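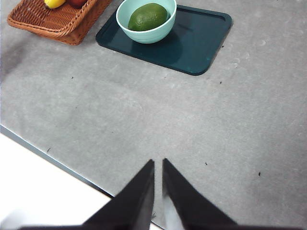 Photo: Brokik Media Library

Mestenlow Equality Alliance
Progress Report to the Nyarko Fund
Project: Fair Housing Access for LGBTQ Tenants
Reporting period: May through November
Submitted by: Fuseini Annan, Program Director

1. Overview

The Mestenlow Equality Alliance is pleased to submit this report on the second period of the Fair Housing Access project. The grant supports legal advice for tenants who have been refused housing or treated unfairly on the basis of sexual orientation or gender identity, training for landlords and property managers, and work with the county on its complaint procedure.

Most activities are on schedule. The advice line and the printed materials met their targets for the period. The landlord training program is behind schedule, and the Alliance is requesting a change to the timetable, set out in Section 6.

2. Tenant Advice and Referral

The advice line operated throughout the period, with evening hours until 8 p.m. added in July at the request of callers who could not telephone from work. Calls are answered by trained intake staff and passed to a supervising attorney when a legal question arises.

The most frequent subjects were refusal to rent to same-sex couples, refusal to add a partner to an existing lease, and harassment by neighbors where management had taken no action. Transgender callers also reported difficulty with background checks that returned a former name. Intake staff now use a standard letter to screening companies asking that such records be corrected, and the supervising attorney reviews each letter before it is sent.

A total of 30 cases were referred for full legal representation. Of these, four have been settled by agreement with the landlord. The remaining cases are open, and the Alliance will report on their outcome in the final report. Details that could identify a client have been left out of this document in keeping with the confidentiality terms of the grant.

3. Know Your Rights Materials

The work plan called for the printing of 3,000 copies of the tenant handbook. All copies were delivered in June, and 2,862 had been distributed by the close of the period. Copies went to public libraries, clinics, community colleges and the county housing office. The remaining stock is held at the Alliance office for walk-in visitors.

The handbook was revised before printing to include a longer section on security deposits and a sample complaint letter. Readers at two community colleges reviewed the draft and asked for larger type and fewer legal terms. Both changes were made. The section on emergency shelter was shortened, and readers are now directed to the county's own listing.

A Spanish edition has been translated and is with a second reader. Printing will follow once the legal terms have been checked against those used by the county courts.

4. Landlord and Property Manager Training

The training is delivered in partnership with Hustik, a property management association. Sessions cover the duties of housing providers under federal, state and local law, the handling of applications, and the proper response to complaints between neighbors.

Sessions planned for the early fall were postponed when the association changed its continuing education calendar. Two were later held in October, and attendance was lower than planned. Participants rated the case studies highly but asked for more time on advertising and screening. The Alliance has rewritten that unit and will use the new version in all later sessions.

Smaller landlords remain hard to reach. Many do not belong to any association and learn of the training only through the county licensing office. The licensing office has agreed to enclose a notice with its renewal forms beginning in the next cycle.

5. County Complaint Procedure

Staff met with the county human relations office on several occasions to discuss delays in the handling of housing complaints. The office accepted the Alliance's recommendation that complainants receive written notice when a case is assigned to an investigator. It has not yet agreed to publish the time taken to close cases. The Alliance submitted written comments on this point in November and has asked for a reply before the county's budget hearings begin.

Grant funds were used solely for education and technical comment on the procedure. No grant funds were used for lobbying.

6. Budget and Requested Change

Spending is within the approved budget. The training line is underspent as a result of the postponed sessions. Costs for interpretation were higher than planned and were met from the Alliance's general funds.

The Alliance requests approval to move the unspent training funds into the next reporting period. No increase in the total award is sought, and the end date of the grant would stay the same. A revised budget sheet is attached as Appendix A.

7. Staffing

The intake coordinator position, vacant at the time of the previous report, was filled in June. The supervising attorney continues at half time. All intake staff completed the annual confidentiality course.

8. Work Planned for the Next Period

Print and distribute the Spanish edition of the handbook.
Hold the remaining training sessions with the revised unit on advertising and screening.
Continue representation in open cases.
Meet with the county human relations office on the reporting of case closure times.
Begin the client survey required under the grant agreement.

Questions concerning this report may be directed to Fuseini Annan at the Alliance office. Supporting financial records are available to the Fund on request.

Appendix A: Revised budget sheet
Appendix B: Training unit on advertising and screening, revised text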